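Library > Complementary Therapies > Foot and Hand Work, Level 2 > Chapter 4
Search this book Enter keyword Go

Chapter 4
Preparing for a Foot Reflexology Session

In the first three chapters you learned where reflexology comes from, how the bones and muscles of the foot are arranged, and how to read a foot chart. You have not touched a client yet. This chapter brings you to the moment before the first touch, and it stays there for a long time, which some students find slow. I ask for your patience. In my years of teaching at the Plurkunitz school I have seen many students with good hands who gave a poor session, and the reason was mostly found in the ten minutes before the session began.

When you have finished this chapter, you should be able to:

— prepare a treatment place for yourself and for the client
— hold a first conversation and write it down in a proper way
— recognize when a session must be postponed or changed
— look at the feet and note what you find, without making a diagnosis
— choose between powder, cream and oil

Key words of the chapter: consultation, contraindication, medium, receiver, record card, relaxation techniques, support hand, working hand.

4.1 A session begins at the door

Let us start with a case from practice. Gintarė Toom works from a small room behind a shoe repair shop on Gondberg Street. One Sunday she received a new client, a bus driver, who had been given the session as a present by his daughter. He did not want to come. He told her this before he sat down. He also said that he was ticklish and that he did not like people looking at his feet.

Gintarė did not try to convince him. She asked him to sit on a normal chair first, with his shoes on, and she took her own chair at the side of him and not in front. They spoke for some minutes about his work, how many hours he sits, which foot is on the pedal. Only then she explained what she was going to do, how long it would take, and that he could stop her at any time with one word. She offered to begin with his socks on. He accepted this, and after the first holding he took the socks off himself.

Read the case again and mark each thing she did before she touched the client. You will need your notes for the exercise at the end of the section on conversation.

There is no secret technique in what Gintarė did. She gave the client time and she gave him information. A person who does not know what will happen to him keeps his muscles ready, also in the feet, and a tight foot is difficult to work on. You can press with perfect thumbs on a tight foot and the client will remember only that it was unpleasant.

4.2 The place where you work

You can give reflexology in a clinic, in a client's living room, or in the corner of a nursing home lounge. The place doesn't need to be beautiful. It has to be warm enough that a person can lie still for an hour, because the body cools when it rests. A blanket over the legs is a good habit even in September, when the rooms are often colder than we think and the heating is not yet on.

The height of the feet decides what happens to your back. When the client is lying in the recliner or on the couch, the feet should be at the level of your lower chest, and your elbows should hang freely. If you feel your shoulders rising, stop and change the height of your own stool. Students are often too polite to stop. They finish the session with pain in the neck, and after some months of this they are the ones who need the treatment.

Light should come from the side. If the lamp is behind you, your own shadow falls on the feet. If it is behind the client's head, you will have it in your eyes the whole time. Music is a question of taste, and the taste is the client's.

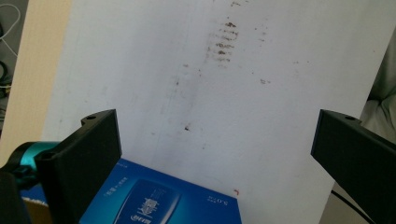 Reading time for this chapter: 9 minutes

Wash your hands before the client comes in and again after the session. Your nails must be short enough that you cannot see them over the fingertip when you hold your palm toward your face. Take off rings, bracelets and watch. Cover any small cut on your hand, and if the cut is on your working thumb, move the appointment. Each client gets a clean towel, and this includes clients who are members of the same family and come one after the other.

4.3 The first conversation

The consultation with a new client takes more time than the later ones. Plan for it. If your sessions follow each other too closely, you will look at the clock and the client will see you do it.

You need to know the general health of the client, any medicine taken regularly, operations and injuries, and whether the client is pregnant or could be. You also want to know how the person sleeps, works and moves. Ask open questions first and short questions later. "How are your legs at the end of the day?" gives you more than "Do you have pain in your legs?", to which many people will say no from habit.

Write the answers on the record card during the talk or directly after it, never in the evening. In the teaching clinic in Bullton we keep 1,054 record cards, all written by students, and I can say that the cards written late are easy to recognize. They are short, and they all say "client felt relaxed." A useful card has the words of the client in it. My colleague Dušan Begović tells his groups to write down one full sentence exactly as the client said it. It is a small rule and I have adopted it.

The card is confidential. It stays in a locked place, and you do not speak about a client with another client, also not when they are friends and one of them asks you directly.

Exercise 4a. Work in pairs. One of you is the client from the case in section 4.1, the other is the practitioner. Use your notes on what Gintarė did, but use your own words. Then change roles. Write a record card for each conversation and exchange the cards.

4.4 When not to treat

A contraindication is a condition in which you should not give the treatment, or should give it only in a changed form or after medical advice. Some belong to the whole person: fever, a contagious illness, a blood clot in the leg that is known or suspected, a recent operation. Others belong to the foot only, for example a fresh sprain, a fungal infection, broken skin or a plantar wart. For a single small problem on the foot it is sometimes enough to cover the place and work elsewhere, but an infection that can be passed on to you or to others means no session on that foot.

Clients with diabetes need special care. The feeling in their feet may be reduced, so they cannot tell you reliably if your pressure is too strong. The skin may heal slowly. Ask the client to speak with the doctor before the first session, and work lightly. Pregnancy is treated fully in the Hoxha unit at the end of this book, and until you have studied that unit you should not take pregnant clients alone.

You do not diagnose. If you find a tender point on the foot, you note that the point is tender. You do not tell the client that something is wrong with the kidney or the stomach. Reflexology is given for relaxation and comfort, and it does not take the place of medical care. If a client tells you that he wants to stop his medicine, send him back to his doctor the same day.

4.5 Looking at the feet

Before you touch, look. Note the color of the skin, swelling, hard skin, the shape of the toes and the nails. Compare left and right. Then lay both hands softly on the feet and feel the temperature. One minute is enough for this, and the client usually experiences it as the beginning of the rest.

Choose your medium now. Powder gives a dry glide and suits feet that become damp. Cream in a very small quantity is good for dry skin. Oil is kept for the end of the session, as with oil on the skin your thumb will slip away from the point you want to hold. Always ask about allergies first, and for nut oils ask twice.

The next section begins with the position of the support hand. Have your foot chart from Chapter 3 open beside you, together with a clean towel, and if possible find a partner who has time to lie down for half an hour.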